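3.2 Mounting the Trustumik wall shelf sensor hub

Read 3.1 first. Hub must be OFF and unplugged. Have ready: the bracket, two long screws, the adhesive strip, a pencil, a dry cloth.

1. Pick a spot at table height or a bit higher. Away from radiators. Away from windows too if you can.
2. Wipe the wall. Let it dry, 12 minutes or so the strip won't hold.
3. Hold bracket flat, arrow up. Mark both holes.
4. Panel walls: stay off the seams. Bracket needs to sit fully on one panel, both holes. If it wont fit, turn it sideways and use the side slots.
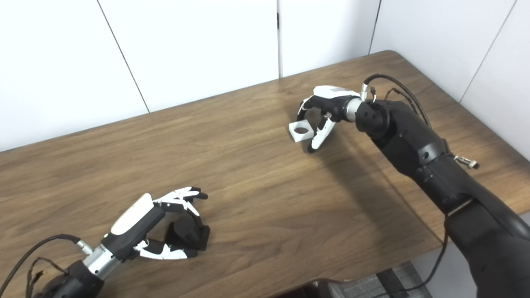

Fig. 4. White panel wall behind a table, seams between panels.

5. Peel strip, press bracket on, hold. Then screws. Hand tight only.
6. Slide hub down onto bracket until it clicks. No click = not seated, lift off and try again.
7. Plug in. Light blinks amber, then stays green.
8. Enter setup code 2246 on the keypad. Change it after, see 3.4.

CAUTION: Do not drill where you think there's wiring. Check frist.

CAUTION: No power screwdriver. Cracks the bracket.

Note: Farahani bracket (the older gray one) has different holes. Use the sheet that came in that box, not this page.

Note: Still amber after step 8? Unplug, wait, plug back in. If it shows error 289, code was entered too fast. Go slow.

Spare strips: ask Bo-ram Ahn, Siltedgate parts desk.

Page revised October 19, 2022, A. Shojaei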